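**Garment folding, automation of** (Iddale laundry works). Stub, needs tidying. Last edit 27 May 2026.

Folding was the last hand job at the Iddale works. Washing, drying and pressing went over to machines years back; folding stayed with people, as knitwear is soft and never lies the same way twice. The change began when Ukex, the owner, took on the Lollinum folding line. Arms on the line learn from recorded handwork: staff fold with hand-held grippers, two at a time, and the recordings are used to train the arms.

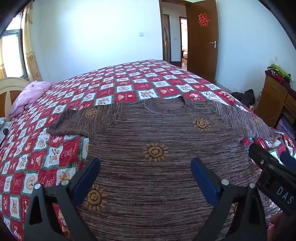 ## Training work

Recording is done at home or on site, on beds, tables, whatever is flat. Paid by the hour, same rate as the folding floor. A shift is 40 garments, short breaks between. Patterned bedding is allowed and even asked for, plain white tables having given poor results in the first batch.

Knit tops come up often. Usual order: lay flat, sleeves out, sleeves in, hem to neck. Workers may change the order, but must stick to one way for the whole shift.

## Effect on staff

Before the line, 116 people folded. Most kept a job, though not always the same one. Nine moved to recording full time, others to checking and repairs. Hand and wrist complaints fell on the floor but rose among recorders, gripping all day being its own strain. Kontogiannis, the firm hired to look into it, asked for lighter handles and a shorter shift. Handles came in July. Shift unchanged.
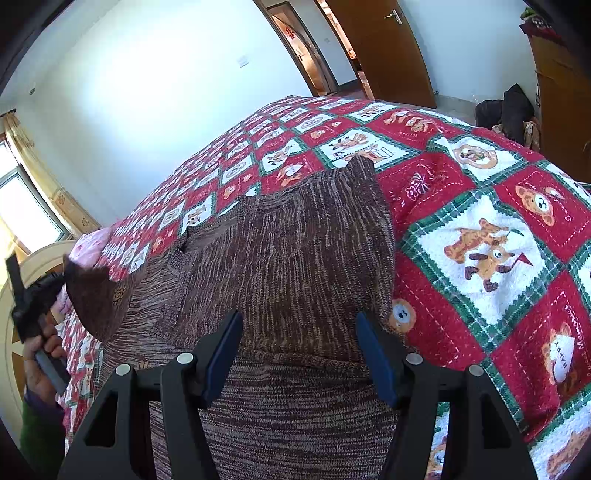 Sleeves remain the main fault on the line. The arms tend to grab too much cloth or let go early, and a checker has to refold the peice by hand. Recorders are told to take a sleeve near its end, as with the brown knit, where the cuff is held up off the bed and the rest of the sweater left on the quilt. Slow work. Older folders dislike it, saying they would do the lot in one sweep with bare hands.

## Pay dispute

Recorders asked for a fee each time thier recordings were reused at another site. Ukex refused, then offered a one-off payment. Claim 2061 is still open.

## See also

- Lollinum folding line
- Iddale works, pressing room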